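Section 4. Wrist view check and grasp labelling (Korier bench set-up)

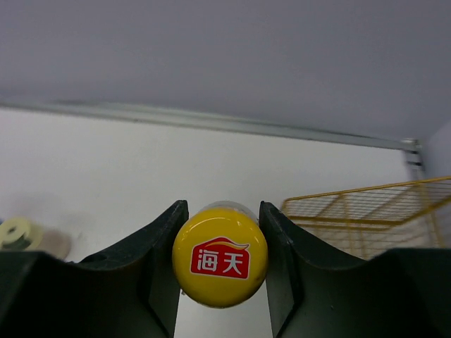
Fig. 4. Wrist view at grasp, yellow cap between both fingers.

Do this after section 3, before any recording. Rev. January 25, 2025, G. Sedgwick. Replaces the old Joden notes, bin those.

1. Home the arm. Open gripper all the way.
2. Start the wrist stream. Wait for the picture to settle, colour drifts a bit at first.
3. Lay the bottle on its side, cap toward the camera. White table only. Leave the basket where it is.
4. Jog down slow. Stop when the cap sits between the fingertips.
5. Close at low force. Both tips should show either side of the cap, like Fig. 4. If you only see one, back off and re-centre.
6. Check focus on the print. Red logo on the cap should be sharp, the characters 海天 readable. Background will be blurry, thats fine.
7. Save one still. Label it "held". Then lift.
8. Hold for 4 seconds, save a second still, label "kept" or "dropped". Don't guess, look at the bench.

CAUTION: fingers out of the way from step 4 on. Low force still pinches.

NOTE: labels in step 7 go by what the wrist camera sees and nothing else. No peeking at the side camera. The whole point of the method is predicting step 8 from the step 7 still.

NOTE: glossy caps throw a highlight. Small one is ok. If it covers the print, dim the left lamp and redo from step 5.

Where we're at: 1,273 grasps labelled so far, 279 of them dropped. Most drops were off-centre caps, Liliana has the breakdown by object. Almost 69 per cent of the drops got flagged from the still alone. Not good enough yet but better then the force reading on its own. Fuad is re-running the flagged set in March with the new pads.

Don't mix pad types in one session. Write the pad type in the log before the first grasp, not after.

If the stream freezes mid grasp: open gripper, home, restart at 2. Discard that trial, both stills.

Calibration values are in section 5.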